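The Cult of the Ten-Year Mattress

Somewhere between the free pillow and the interest-free credit, the mattress trade decided that we should all be frightened of our beds. Ten years, the adverts say, and then it has to go. Ask who settled on ten and the answers get vague very quickly.

I spent an afternoon in the Inmont showroom on the Ultport ring road, lying down for money. The cheapest double was £566. The one I was steered towards, the Vodalach, cost £3288, or a flat £3000 if I signed before closing. It was a perfectly nice mattress. So was the one at £630, and with my eyes shut I could not tell them apart. 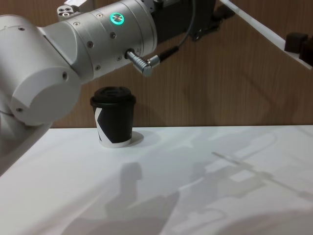 The salesman could, of course. He talked about zones, and about springs that respond to the sleeper, and he had a leaflet with a spine on it. When I asked what the extra money bought in hours of sleep, he offered me the leaflet again.

Then there is the home trial, which sounds generous until you try to picture sending a double mattress back down a narrow staircase. Górecki, a smaller maker, charges for collection and says so in the fourth paragraph of its terms. I suspect most customers simply get used to the thing.

My own bed is fourteen years old and sags a little on the left — my side. I sleep well enough. I may buy a new one next June, when the sales start, and I shall be taking my own pillow and leaving the leaflet where it is.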